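Moving a shared mailbox archive between two mail servers. Notes as a thread, mostly so I can find them again in July when the second office moves.

1/ Source is an IMAP server called Ackah, destination is a hosted account at Wellham. The mailbox holds 3,968 messages in one inbox and a set of nested folders. Calendar and contacts are separate and I'm leaving them out of this thread.

2/ First decision: drag and drop in the mail client, or a server-to-server copy. Drag and drop works for small folders. For anything over 500 messages the client tends to time out, and it does not tell you which messages made it across.

3/ If you do drag, hold Ctrl so it copies. A plain drag between two accounts is a move in most clients, and a move that fails halfway leaves you with messages split across both servers.

4/ Server-to-server copy needs a login for each side. If two-step sign-in is turned on, the normal password will be rejected, and you need an app password. The error usually says "authentication failed" and nothing more, so check this before you go looking at ports.

5/ Ports, for reference: 993 for IMAP over TLS. If a guide tells you to use 143 with no encryption, find a newer guide.

6/ Folder separators. Ackah uses a period between parent and child folder, Wellham uses a slash. If the copy tool does not translate these, you get one long flat list with names like Clients.Jellia.Invoices. Set the separator on both ends by hand if autodetect gets it wrong.

7/ Same problem in reverse: any folder with a real slash in its name will be split into two on the slash side. I had one, "In/Out". Renamed it to "In-Out" on the source first.

8/ Sent, Drafts and Trash exist on both sides under different names. Map "Sent Items" to "Sent" explicitly. Otherwise the destination ends up with both folders and new mail goes to only one of them.

9/ Run a dry run. It lists the folders and the message counts and copies nothing. Save the output to a text file, you'll want it for comparison later.
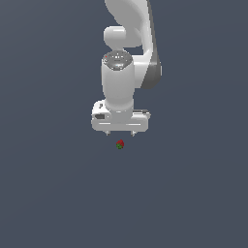
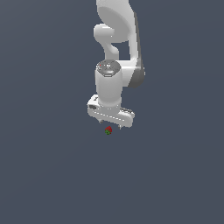 10/ Dates are the part most people ask me about. Each message has two: the Date header written by the sender, and the internal date stored by the server. It's easy to mix up two dates on one message. If the copy tool does not preserve the internal date, every message shows up as received today. Look for a "sync internal dates" option and confirm it is on.

11/ If you already copied with the wrong dates, sorting by "Sent" instead of "Received" in the client is a workable patch. It does nothing for retention rules on the server, which read the internal date. Abdul-Rahman Annan ran into this one before I did: his cleanup rule treated old mail as new and kept all of it.

12/ Duplicates. Running the copy twice should be safe, as the tool compares Message-ID headers and skips what is already there. Messages with no Message-ID are copied again on every pass. Old drafts and scanner mail are the usual offenders.

13/ To deal with those, tell the tool to fall back to comparing Date, From and Subject. Slower, but it only applies to messages that lack the ID.

14/ Size limits. Wellham refuses anything above its attachment cap, and the cap applies to the encoded size. Encoding adds a third, so a file that looks fine on disk can still be refused. The log lists refused messages by number. I exported mine as .eml files and kept them in a folder on the office drive.

15/ Throttling. After 3,000 messages in one session the destination started answering slowly and then dropped the connection. I did not find a documented limit. Splitting the job by top-level folder and waiting between runs got through it.

16/ Flags. Read/unread and flagged status came across. Color categories did not. They are stored by the client and IMAP has no standard field for them. If someone depends on categories, write them down or move the messages into folders before the copy.

17/ Server-side rules do not travel either. Export them if the old server allows it, but expect to rebuild them by hand. Turn off any forwarding rule on the old side before you change the MX records, or you may create a loop.

18/ Order that worked: full copy first, then MX change, then a second pass to pick up mail that arrived at Ackah in between. Lower the TTL on the MX record the day before.

19/ After the second pass, compare counts against the file from step 9. Trash will differ if the old server empties it on a schedule. Any other folder that differs needs a look.

20/ Tadhg Flanagan asked whether a local archive file is still worth keeping. Yes. Export one from the old account before closing it, open it once to check that it reads, and store it somewhere that is not the same laptop.

21/ Still open: the shared folder named Tralirberg has permissions for 2 people, and permissions did not copy. I reset them in the admin panel. If anyone has a way to script that over IMAP ACL on Wellham, I'd like to see the command.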